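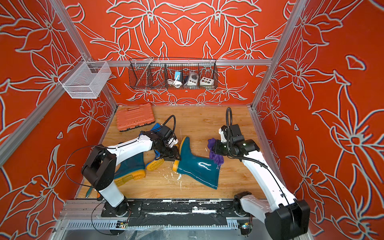

Why does my Prustus label printer feed out two blank labels after every one it prints?

The printer has lost track of how long a label is. Load the roll, close the lid, hold the feed button until the light blinks twice, then let go. It will push out a few labels while it measures the gap between them, and after that it should print one at a time. If the blanks come back the next morning, read on.

Ticket status: Solved
Product: Prustus desktop label printer, used with Sisodia stock software
Opened by: a seed and bulb shop in Sillville
Handled by: Rafferty Boateng, Otimeo support desk

First message from customer

Hello, and sorry in advance for the long message. We print price labels for seed packets, and since we moved the printer from the back office to the front counter it spits out two empty labels for every good one. I've cleaned it, turned it off and on, and tried a new roll. My sister did the button thing from the leaflet and it behaved beautifully until closing time. Next morning, blanks again. We go through a lot of labels in spring and I'm starting to peel the blank ones off and use them as sticky notes.

Reply from Rafferty

Thank you so much for writing, and please don't apologize for the length, I'd much prefer a long message to a short one! You've already done the first three things I would have asked for. Could you tell me which computer the printer is plugged into now, and whether it's the same one as before? And when you have a minute, open Sisodia, go to Settings, then Printing, and read me the number beside "Label height."

Customer

Different computer, the one on the counter. The label height says 4. I don't know 4 what.

Reply from Rafferty

Wonderful, that "4 what" is a very good question and I think you may have put your finger on it. The box doesn't show the unit unless you click the little arrow at the right-hand side. Would you click it and see whether it says inches or centimeters? While you're there, please hold a ruler against one label, top edge to bottom edge, leaving out the gap.

Customer

It says inches. The label is 4 centimeters exactly. Oh dear.
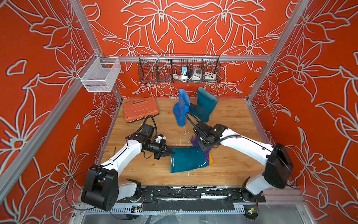
Page last modified 2018-04-18 by rboateng

Reply from Rafferty

No "oh dear" needed, I did the same thing on my own desk when I was new here, and with bigger labels. When Sisodia goes onto a fresh computer it starts out in inches, and if you copy the numbers over from the old machine by hand — as most people sensibly do — the unit doesn't come along with them. So the software asks for a label 4 inches tall, and the printer does its best and rolls past the next couple to get there.

The button trick helped for the day as the printer went by its own measurement until it was switched off. At the next start it took its size from the computer again.

What I'd like you to do, in this order:

Close any print jobs that are waiting.
In Settings, Printing, change the unit to centimeters and check that the height still reads 4. Sometimes it converts itself, so type it in again if you need to.
Press Save. Closing the window with the X doesn't save, I'm sorry to say.
Turn the printer off, wait for the light to go out, and turn it on.
Hold the feed button as you did before.
Print a short run of the same label.

Customer

I printed 13 and got 13! Turned it all off overnight and printed 11 more this morning, all fine. One small thing, the price sits a touch low now.

Reply from Rafferty

I'm so pleased. For the price, go to the same screen and change "Top offset" to minus 2, then print a single label and have a look. It moves in small steps, so you can nudge it one at a time until you like it. I'll mark this as solved, but replies to this ticket still reach me until the end of July.

Customer

Minus 2 was a bit much, minus 1 is right. Thank you!

Internal note: asked the Sisodia team to show the unit next to the number without the click. Leaflet wording to be changed too.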